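Category: Open Lists / Clothing and Accessories
Shares 40 | Comments 1

Sollirside Caps and Stands List, README

Please read this before you open the table. The list contains descriptions of caps and of the stands on which caps are kept in small shops and in private homes. I began it when I was helping to put in order the stock of Amarasinghe, a shop which sold hats and scarves, and I found that every person there used different words for the same part of a cap. The list is kept by me, Chaminda Pramanik. Corrections are welcome.

What is inside

The present version is dated 01/09/2021. It has 3,289 rows. One row is one cap or one stand, never both together. If a cap was found on a stand, the two rows are connected by the column "kept_on". Of all the rows, 2,475 are for caps, and the others are for stands, hooks, boxes and some wooden head forms.

Columns for caps

id: a number, given in the order of writing. It does not say anything about age or value.
type: baseball, flat, knitted, bucket, other.
color_main: the color of the crown, in one everyday word. I write "black" also for a very dark navy when I could not decide in indoor light, and in this case I add a question mark.
fabric_look: plain, mesh, ribbed, brushed, unknown. This is how the cloth looks to the eye. Labels are often cut out or washed to white, so I do not give cotton or polyester.
crown_state: standing, soft, folded, crumpled.
visor: flat, curved, not seen.
closing: strap, buckle, snap, elastic, closed back, not seen. 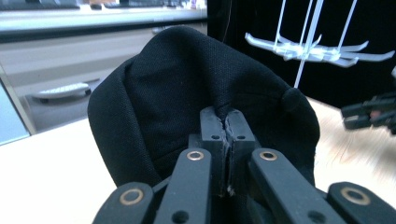 The value "not seen" is different from an empty cell, and I ask you to respect this difference. "Not seen" means that I had the cap before me in such a position that the part was hidden. An empty cell means that I forgot to write, or that the row came from the old paper notebook, where this question did not exist.

The column crown_state gave me the most work. A soft cap changes its form every time when somebody takes it. I write the state as I found it, before touching. A cap with a stiff front panel goes back to its form alone, but an unstructured one stays as it was put down, sometimes for weeks. In April I went again through all rows with "crumpled" and changed a part of them to "soft", where only one small fold was noted.

Columns for stands

kind: wire rack, single post, wall hook, box, head form.
levels: how many tiers there are for hanging or laying.
arms: straight, bent up at the end, ring, none.
base: ring, cross, flat plate, fixed to wall.
turns: yes, no, not tried.
stable: yes, no, not tried.

For a wire rack I count a tier when its arms come from the same height of the pole. When the rack is on a pale table and the wire is white, it is easy to overlook the lower tier, so please look from the side also. The word "hub" in the remarks means the small ring in the center from which the arms go out. 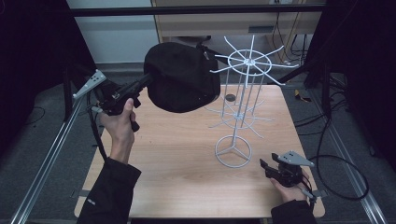 The arms with bent ends hold a baseball cap better than the straight ones, in my experience. The cap should go on from above, with the open side down, and the hand should let it go slowly so that the light rack does not lean. If you load only one side of a light rack, it can fall, therefore I wrote "stable: yes" only where I tried one cap on one arm with the other arms free. With heavier winter hats I did not try.

Where the rows come from

The first part is from Amarasinghe. The second part comes from Rakmont, a clothes exchange which is open on Saturdays and allowed me to sit at the sorting table. The rest was sent by readers of Clamitz, our little newsletter on keeping clothes. In the rows from readers I corrected the spelling and nothing more.

Known problems

Black baseball caps are too many in comparison with others. Children's caps are few. Straw hats are missing completely, because I plan a separate list for them.
The same cap can be present two times, if it was sold by the shop and later came to the exchange. I found over 40 such pairs and marked them in the column "same_as". I am sure that there are more.
Colors were written in different light. Gray and faded black are mixed in the older rows.
Sizes are not included. I measured at the beginning, but a cloth tape on a soft crown gave me a new result each time and I removed the column.

How to use it

You may copy the list, change it and print it. Please keep the name Sollirside somewhere on the page. If you translate the column names, keep also the original ones in brackets, so that two lists can be joined later.

Comments 1 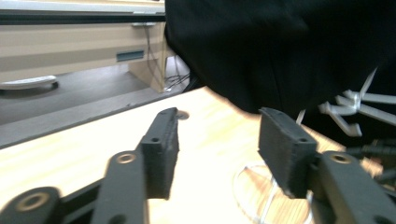 Nuwan Fakir: I used the stand rows when I was putting my hall in order, thank you for them. One request. Could "stable" be divided into empty and loaded? My rack stands perfectly when it is full and walks over the table when there is one cap on it. Also I would keep "crumpled" for caps with a broken visor only, and call all the others soft.

Chaminda Pramanik: Thank you, Nuwan. I will divide the column in the next version and name the new ones "stable_empty" and "stable_one_cap". For "crumpled" I would like to keep my meaning, as the visor has its own column already, but I can add the value "broken" there. Please send me the row for your rack, with the number of tiers.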